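Usamos cookies para mejorar tu experiencia. Si sigues navegando, aceptas su uso. Aceptar | Configurar

Buscar en el sitio... Buscar

NOTA DE PRENSA

El taller compartido Sudusance presenta Grallby, un brazo clasificador hecho en casa

Bueno, ¡pues ya podemos contarlo! Después de 15 meses de tardes robadas al sofá, en Sudusance presentamos Grallby, nuestro brazo robótico de sobremesa para ordenar piezas pequeñas por color. Lo empecé yo en la cocina y lo acabamos entre todos en el taller, que tiene mejor luz y, sobre todo, vecinos más pacientes.

El presupuesto ha sido de 900 euros, con motores de segunda mano y una controladora Trisusix que me tuvo sin dormir medio mes de marzo (el conector venía al revés en el esquema, avisados quedáis). Las pruebas las hacemos con bloques de colores sobre una tabla de arce: cubos, cilindros, estrellas y hasta un corazón. Las estrellas son las que más guerra dan, con tanta punta no hay por dónde cogerlas.

Lo próximo es cambiar los dedos de la pinza y publicar los planos, gratis, para quien quiera montarse el suyo. El montaje se podrá ver en la sala Goodwin a partir de las 9 de la mañana, entrada libre — y si traéis piezas raras, mejor que mejor.

Contacto para medios: el mostrador del taller Sudusance.

Comentarios (3)

tornillo_flojo: ¿Los planos saldrán también en STEP? Con STL no hago nada.

marga77: ¡Enhorabuena! Mi hijo quiere uno para los Lego.

pepe_cnc: Yo con esa controladora tuve el mismo lío del conector.

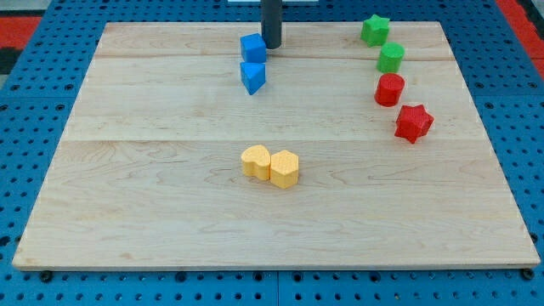 Bloques de prueba sobre la tabla de arce, agrupados por colores.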